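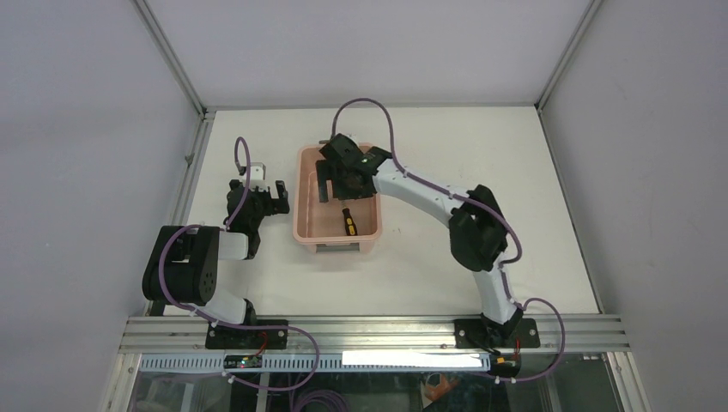
How headphones make sound

Sound is a movement of air. When something shakes back and forth, it pushes the air next to it. That air pushes the air beyond it, and the push travels outwards until it reaches your ear. Each push and pull together is called one vibration.

A pair of headphones has to shake a very small amount of air in exactly the right way. The part that does the shaking is called the driver. There is usually one driver on each side.

What is inside a driver?

The most common kind of driver has a magnet, a coil and a diaphragm (say "die-a-fram").

The magnet is fixed in place and does not move. The coil is a length of very thin wire wound into a ring. It sits in a narrow gap beside the magnet. The diaphragm is a thin, light sheet, often made of plastic, and the coil is glued to the back of it.

When electricity flows through the coil, the coil becomes a magnet too. The fixed magnet then pulls it or pushes it, depending on which way the electricity is flowing. The music signal keeps changing direction, so the coil moves in and out. The diaphragm moves with it and shakes the air.

High notes and low notes

The number of vibrations in one second is called the frequency. It is measured in hertz, written Hz for short. A sound of 40 Hz is a very low hum. A sound of 425 Hz is near the middle of a piano keyboard. A sound of 1000 Hz is higher again, like a steady beep.

To play a note at 1000 Hz, the diaphragm must move in and out 1000 times every second. Most music contains many frequencies at once, so the real movement is a complicated wiggle made by adding them all together.

Loud and quiet

Loudness depends on how far the diaphragm moves. A small movement makes a quiet sound and a larger movement makes a louder one. Turning up the volume sends more electricity to the coil. It does not change the frequency, so the tune stays the same.

Why there are two sides

Music is often recorded as two separate signals, one for the left ear and one for the right. This is called stereo. If a guitar is a little louder in the left signal, your brain decides that the guitar is on your left. Look for the letters L and R on your headphones. If you wear them the wrong way round, the guitar moves to the other side.

Try it: the paper diaphragm

You will need a cardboard tube, a piece of greaseproof paper and an elastic band.

Stretch the paper over one end of the tube and hold it on with the band. Rest a fingertip lightly on the paper. Hum into the open end, first with a low note and then with a high one. You should feel the paper buzz. Your voice is shaking the air, and the air is shaking the paper. A driver works the other way round.

Looking after your ears

Deep inside each ear are tiny cells that detect vibrations. Loud sound can damage them, and they do not grow back. Keep the volume low enough to hear someone talking to you, and take a rest from your headphones now and then.

Words to know

Coil: wire wound into a ring.
Diaphragm: the thin sheet that moves the air.
Driver: the part of a headphone that makes the sound.
Frequency: the number of vibrations in one second.
Hertz (Hz): the unit used to measure frequency.

Written by Cirilo Serrano. Page last checked 5 February 2019.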